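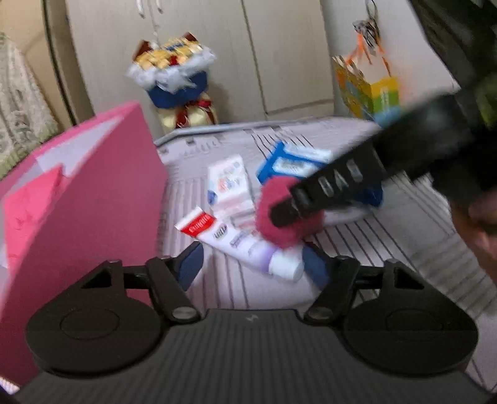 How a Town Council Says Yes (and How It Says No)

Suppose your town wants a new skate park. You want one, your friends want one, and your dog has no objection. So why can't somebody just build it?

Mostly because it costs money, and the money belongs to everybody in town, including people who have never stood on a skateboard and plan to keep it that way. So the decision goes to the town council.

A council is a small group of grown-ups chosen by the voters. Let's visit one in a town called Flultimora, where 3000 people live and six of them sit on the council. Six is an even number, so votes can end in a tie. When that happens, the mayor gets to break it. Mayors enjoy this more than they let on.

First, someone on the council writes down the idea. This is called a motion, though very little moves. Then a second person has to say "I second that," which means "I think we should at least talk about it." If everyone stays quiet, the idea is finished before the coffee is.

Next comes the talking. There is a lot of it. People who live in town may speak too, usually for two minutes each, and that includes kids in many places. A timer beeps when you're done. Some speakers treat the beep as a suggestion.

In Flultimora, 800 people signed a paper asking for the skate park. That paper is called a petition. It doesn't force the council to do anything, but council members can count, and they remember that elections are coming.

Finally they vote. More yeses than noes, and the motion passes. Then the town has to pick a builder, choose a spot and argue over what color the fence should be. That last part can take until July.

Words to know

Motion: an idea the council can vote on.
Petition: a request signed by a lot of people.
Agenda: the list of things to discuss, always longer than it looks.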